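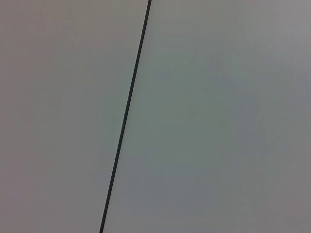
## Towel runs, 16/11/2022

Marlene asked me to write down why the wrist view is weak at the start of a run, so I do it now before I forget.

When the gripper waits high, the wrist camera can get only flat grey with one dark seam going across. No cloth at all. The policy still has to choose a first move from it, and I think it takes the seam for a fold edge. In the September notes Hildegard already had this idea, but we did not test it.

Method for this week:

- same green towel, spread flat on the white table
- 4 start poses for the arms, 61 runs in each
- in half of the start poses the wrist input is masked for the first 6 frames, and only the head camera is used
- everything else as in the Dotlow baseline, also the learning rate

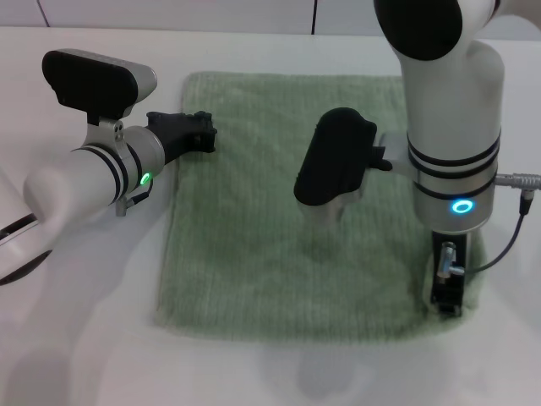 *Head view, both grippers at the towel, left at the upper corner and right near the right edge.*

With the mask, the first reach goes to the cloth more often. I don't want to give a percentage yet, as Hildegard must still check my labels (I was maybe too kind with the slow grasps). Without the mask, the bad runs drift sideways in the same direction as the seam, and this I find quite convincing.

One thing I can't explain: the right arm profits more than the left. Perhaps its shadow on the towel helps the head camera, perhaps it is only the start pose.

To do: retrain with 400 extra wrist frames of plain panel and seam, labelled "no cloth". Ask Marlene if the Gista script can still cut them automatically.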